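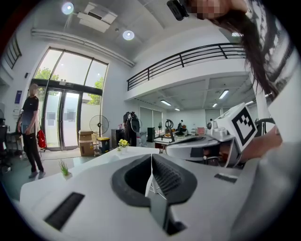
Chapter 11
Good Practice for Hand-Held Gripper Work

11.1 Scope of the chapter

The earlier chapters dealt with robots that move under their own power. In those cases the main hazards come from stored energy, speed and reach, and the rules are written around fences, stop circuits and safe distances. This chapter deals with hand-held grippers, which a person carries and operates directly to record how a task is done. The recordings are later used to train or test an arm fitted with a matching gripper.

A hand-held gripper has little power and rarely injures anyone. The rules that apply to it concern three matters: the quality of the record, the safety of the shared room, and the treatment of people who appear in the recording. A site that handles the first well often handles the third badly.

11.2 Terms

Operator: the person holding one or more grippers during a recording.

Bystander: any person in the room who is not an operator, whether or not that person works for the site.

Marker: a printed black-and-white square pattern of known size, fixed to a gripper so that its position can be worked out from camera images.

Session: all recordings made between one calibration check and the next.

11.3 Markers and calibration

A marker must be flat, clean and firmly attached. The full black border must be present. A marker with a torn or lifted border shall be replaced before the session begins, and the replacement shall be the same printed size as the original. Mixed sizes are a common source of position error and are hard to find afterward.

When two grippers are used together, each should be checked alone and then as a pair. Hair, sleeves and cords should be kept clear of the line between the camera and the marker. If a marker is hidden for part of a recording, that part is flagged, and the operator does not repeat the motion from memory to fill the gap.

11.4 Bystanders and privacy

A camera mounted on a gripper faces wherever the hand faces. In an open room it will pick up doorways, desks and people standing well away from the table. The site shall post a notice at each entrance while recording is under way. Faces shall be blurred before files leave the recording computer, and the unblurred originals shall be deleted within 72 hours. The blurring of operators and bystanders follows the same rule.

Case 11-A. Hjørdis Lindholm reviewed 2,579 recordings made at the Dalen site of Kestaleck. Blurring had been applied to bystanders but left off for operators, on the assumption that operators had given consent. The consent form covered hands and voice only. Section 11.6 returns to the wording of that form.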